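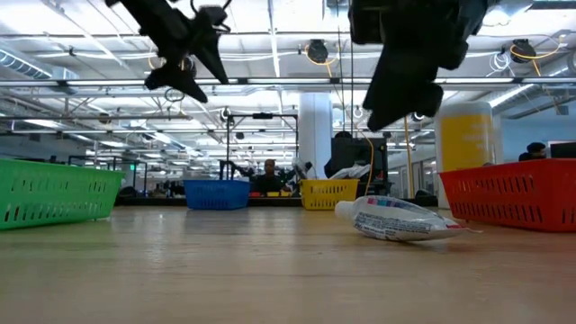

Staff are asked to comment on the proposed colour scheme for sorting toiletries at the Flestcombe donation depot. Under the draft, each item goes into a green, blue, yellow or red basket according to its condition and use. Opened items remain the main difficulty. A toothpaste tube that has been partly squeezed, like the white one lying by the red basket, has no clear place in the present guidelines, and shifts have been treating such tubes differently. The June intake was 1,411 items, of which 465 were dental products. Please reply in this thread before the procedure is finalized.

depot_coordination
Posted 9:40 am

---

Re: Basket colours
moges_intake
Posted 10:15 am

The Moges site supports the four colours. Our practice is as follows: green for sealed items, blue for items with damaged outer packaging, yellow for items awaiting a date check, and red for disposal. Opened toothpaste goes directly to red. We see no grounds for an exception.

---

Re: Basket colours
hygiene_desk_18
Posted 10:52 am

I agree on disposal but not on the use of red for it. At Stestard, red has meant "hold for supervisor" for 19 months, and signs are posted to that effect. Changing the meaning of one colour will cause errors at both sites when staff are shared.

---

Re: Basket colours
moges_intake
Posted 11:08 am

Noted. The signs can be replaced. Most people read red as "do not use", and new staff should not have to unlearn that.

---

Re: Basket colours
linen_and_sundries
Posted 1:30 pm

May I raise a separate matter. Slotted baskets are suitable for bottles and boxes, but small items such as dental floss and lip balm fall through the sides of the ones we have. We line ours with a tea towel. The Bodico solid tubs were better in this respect, although they were harder to rinse.

---

Re: Basket colours
hygiene_desk_18
Posted 1:47 pm

Liners must be washed after each shift — this was missed twice in June. I would prefer the tubs for small items and the baskets for everything else.

---

Re: Basket colours
depot_coordination
Posted 3:20 pm

Thank you for the replies. Opened toothpaste will be discarded at all sites, effective immediately. The meaning of red is still under review, and Stestard should keep its signs in place for now. Requests for tubs may be sent to the stores desk with the shelf number and the quantity required.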